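Shipping Clothes and Linens to Storage: Questions We Get
Last updated Aug 22, 2013

Do I really need special storage bags?
Probably not. The bag makers would like you to think so, and we used to stock four kinds. Most of our customers in Flaltport do fine with a clean cardboard box and a dry closet. We still carry one bag, the Midus, for people who want one. It zips shut and keeps dust off. We make no other claims for it.

Do vacuum bags save space?
They save space for a while. A good share of them leak, and by January you may have a puffy bag again, plus creases that take an afternoon to iron out. Fine for a polyester comforter. We wouldn't put wool or down in one for more than a few weeks.

Does cedar keep moths away?
We have our doubts. Fresh cedar in a tight chest may bother young larvae. A couple of cedar balls tossed in a drawer will mostly make the drawer smell like cedar. If you like the smell, go ahead. Washing things before you put them away does far more, as moths go for sweat, skin and food spills.

What about lavender?
Same answer, nicer smell.

I already have moths. Now what?
Wash what can be washed, on hot if the label allows. Bag the rest and freeze it for several days – a real freezer, set to 0 degrees, with the bag sealed. Then vacuum the closet, including the corners and the underside of the shelf. Sprays come last, if at all.

How much does storage with you cost?
A standard box is $8 a month. The long-term rate is $138 for two years, paid up front. Do the math before you sign up for either one. If the contents are worth less than the storage, give them away.

How many boxes can you hold?
The Tridthorpe room holds 631 boxes and the Flaltport room holds 445. Tridthorpe fills up first every fall, so call before you drive over.

Is "acid-free" tissue worth paying for?
For a wedding dress or a quilt your grandmother made, yes, I'd buy it. For T-shirts, no. Be careful with the word "archival" on a package. Anyone can print it, and it often means nothing more than a higher price.

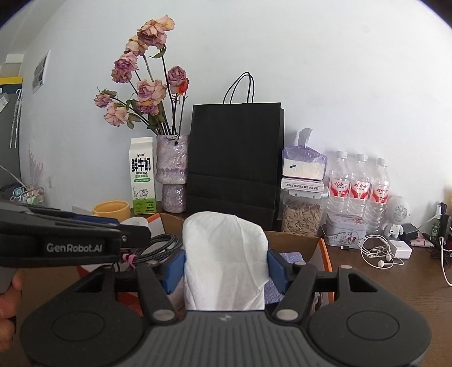
Should I fold or roll?
People argue about this more than it deserves. Roll what creases easily and fold sweaters. Refold anything you care about once a year along different lines, so the fabric doesn't weaken in one spot. Heavy things go on the bottom.

Can I leave clothes in dry cleaner's plastic?
Please don't. It traps damp, and some of it yellows. Take it off the day you get home.

You used to sell the Bozkurt moisture packs. Where did they go?
We dropped them. We kept a few boxes with packs and a few without, side by side for a winter, and couldn't tell which was which. The maker may have better results than ours – we'd be glad to see them.

Do you insure what I store?
Only up to the limit in your contract, and it is a low one. Read page two. Furs and jewelry are not accepted at either location.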